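FAQ Handgreifer: Regeln für Aufnahmen im Haus Stostodden
Stand Juli, wird laufend ergänzt. Fehlt was? An Florencia Daza.

Für wen gilt das?
Alle, die mit dem Handgreifer aufnehmen. Auch Kurzzeitleute. Auch wenn man es schon bei Plament gemacht hat, dort gelten andere Regeln.

Brauche ich eine Einweisung?
Ja. 17 Minuten, Dienstag früh, Anmeldung am Vortag. Ohne Unterschrift kein Gerät.

Darf ich auf der Treppe aufnehmen?
Gehen ja, aufnehmen nein. Auf Stufen bleibt der Greifer unten und die Aufnahme steht auf Pause. Eine Hand am Geländer. Oben angekommen: erst stehen, dann weiter. Gilt auch für die zwei Stufen am Lieferanteneingang.

Und auf der Galerie?
Erlaubt, solange der Greifer innen bleibt. Nicht über das Geländer halten, auch nicht kurz. Unten sitzen Leute. Handschlaufe ist oben Pflicht.

Kollegen sind im Bild, was nun?
Vorher ansagen, laut und auf beiden Etagen. Wer nicht drauf will, sagt es, dann wird verschoben oder woanders aufgenommen. Kein Diskutieren. Nachträglicher Widerspruch geht auch, formlos, dann wird die Aufnahme gesperrt und nicht bloss unscharf gemacht. Besucher nur mit Unterschrift.

Bildschirme?
Im Zweifel sperren lassen. Whiteboards abwischen oder umdrehen. Ist trotzdem etwas lesbar: Nummer der Aufnahme notieren und melden, nicht selber löschen.

Wie prüfe ich den Stoffbezug am Finger?
Vor jeder Sitzung. Einmal mit dem Daumen drüber, auf Falten und gezogene Maschen achten. Der Bezug muss bis zur Kuppe glatt sitzen. Loch = tauschen. Nicht kleben, nicht nähen.

Wann wird der Bezug sonst getauscht?
Nach 198 Griffen laut Zähler oder früher, wenn er schmutzig ist. Gewaschene Bezüge kommen erst wieder drauf, wenn sie ganz durchgetrocknet sind. Alte Bezüge in den Beutel, nicht in den Papierkorb.

Und die Gummitülle?
Muss rundum anliegen. Steht sie irgendwo hoch, wieder eindrücken, mit dem Finger, kein Schraubenzieher. Wenn sie zweimal am selben Tag rausrutscht, Gerät aussortieren und Zettel dran.

Reinigen womit?
Gehäuse: feuchtes Tuch. Nichts in die Schlitze sprühen. Linse: nur das Linsentuch. Alkohol auf dem Stoff ist verboten, den gibts trotzdem immer wieder jemand drauf.

Darf ich Essen, Glas, Messer greifen?
Essen nein. Glas nur leer und nur auf dem Tisch. Messer nein, auch keine stumpfen.

Wie lange am Stück?
Eine halbe Stunde, dann Pause. Handgelenk tut weh: sofort aufhören, kein Eintrag nötig, keine Begründung.

Aufnahme abgebrochen, behalten?
Ja. Als Abbruch markieren und ein Stichwort dazu. Abbrüche werden nicht gegen euch gezählt.

Wie benenne ich die Sitzung?
Raum, Kürzel, laufende Nummer. Keine Namen von Personen, die im Bild sein könnten. Etage mit angeben, das feht fast immer.

Gerät runtergefallen?
Ausschalten, nicht weiterbenutzen, melden. Auch wenn es noch gut aussieht. Danach muss es neu kalibriert werden, das macht Nyaga.

Gilt das auch in Brundano?
Noch nicht. Dort erstmal die Hausordnung, Anpassung kommt.

Wo liegt der Greifer zwischen den Sitzungen?
Im Koffer. Nicht auf dem Geländer, nicht auf einer Stuhllehne, nicht auf der Treppe. Finger nach oben, damit der Stoff nicht drückt.
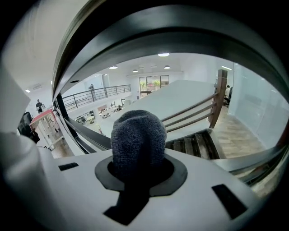
Rehema Rugemalira: Zur Pausenregel bitte noch dazuschreiben, ob die halbe Stunde pro Person oder pro Gerät zählt. Bei uns wird einfach weitergereicht und dann läuft derselbe Greifer den ganzen Vormittag, ohne dass jemand den Bezug kontrolliert. Mir wäre lieber: bei jeder Übergabe prüfen, egal wie lang die Sitzung war.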